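Keeping a Two-Arm Dish Cell in Working Order

Posted 2021-12-19 by Lowri Jarman, Workshop Tips

Wipe the tabletop before you wipe the arms. Do it the other way and you will be doing the arms twice, a discovery I have now made on four separate mornings.

Cables next. Move each arm by hand through its full reach with the power off and watch the loop above the wrist camera. If it goes tight anywhere, give it more slack at the elbow. If it snags on the gripper, you gave it too much. There is a happy medium and it moves every February.

Gripper pads go shiny long before they look worn. Rub them with a damp cloth, let them dry, then try them on a plate you don't love. Marisol Thibodeaux recommends using the good china, to focus the mind. Marisol does not buy the china.

Check the base bolts every 14 days. I used to say monthly – then one arm began setting things down a finger's width to the left, with great confidence.

Hang any baskets on the back rail and leave them there. Shift one and the arm will go on visiting the old spot like a dog at a closed butcher's.

Keep the dishes mixed. A cell tuned on one kind of plate gets very good at that plate and sulks at everything else, so put in glasses, bowls, even the garden trowels. 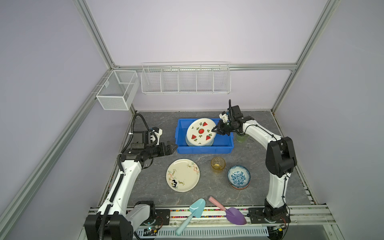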